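Cludach Control Software: Frequently Asked Questions
Last updated 2025-10-26

What is Cludach?
Cludach is the control and planning software maintained by the Giltari laboratory for two-arm robot workstations. It accepts a task description, plans motion for both arms, and sends joint commands at a rate of 50 per second.

Does Cludach require a physical robot?
No. All task programs are developed first in Obi, the laboratory's simulator. A program is released for hardware only after 36 consecutive simulated runs have finished without a planning fault.

Which camera views does the perception module use?
The standard keypad and fixture task is rendered from several viewpoints, including close views and one view of the full workstation. Grain is present in the close views, and the perception module is expected to tolerate it. 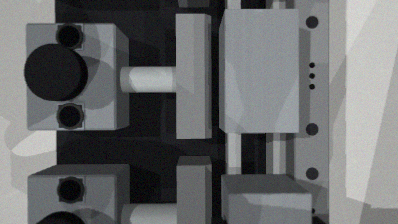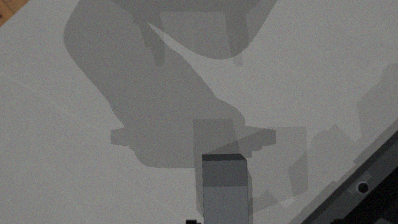
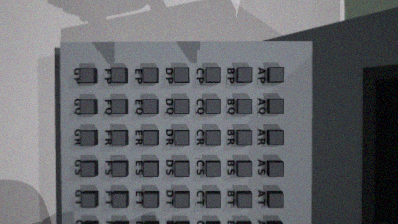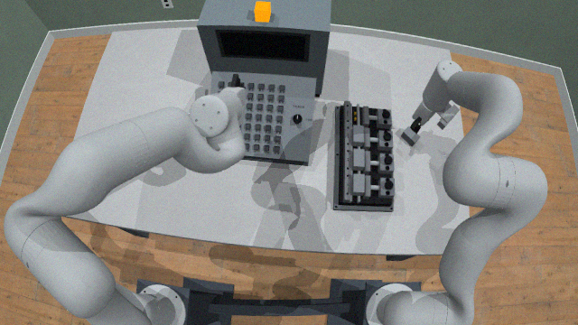 Several users have asked whether the close views could be dropped to shorten processing time. One wrote that the overall view had been enough for planning at their site, and that they had turned the other streams off in January with no change in planning faults. The laboratory's position is that this is acceptable for coarse motion. Close views should remain on for any step that involves contact.

How does the software identify a single key on the keypad?
Each key is addressed by its two-letter label, column first and row second, as in GP or AT. The label is resolved to a position through the keypad model file. Label reading is used as a check only, and a failed reading does not stop the program unless strict mode is set.

Can both arms move at the same time?
Yes. The planner treats the 2 arms as one system and checks each against the other at every step. Users who prefer to move one arm at a time may set the sequence option in the task file.

How are shadows handled?
Shadows cast by the arms may fall across keys and parts. The segmentation step compares each view with the rendered depth map and discards edges that have no matching change in depth. On hardware without a depth sensor, this step must be turned off.

What happens when planning fails?
The planner makes 3 attempts with different starting conditions. If all of them fail, the arms hold position and an entry is written to the fault log.

Where are run records kept?
Records are stored in Mevex, the laboratory's logging tool, under the name of the task file. Access is granted on written request to the Giltari software office.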